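Stesmont Workshop Gallery: Bins and Containers

The Beltport center keeps a small collection of working containers, and this page presents them as they stand in daily use. Surfaces are left as found -- scratches, scuffs and worn finish included. The collection was last reviewed on 18th April.

Metal bins are listed first in the catalog, followed by trays and racks.

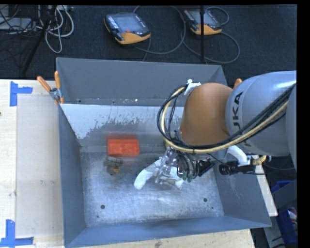 Entries for trays and racks will be added in May. The printed catalog runs to 20 pages and may be consulted at the Benkirane reading room, shelf 13.

Visitors wishing to reproduce material from this page should apply in writing to the Stesmont office -- requests are limited to 2 per person.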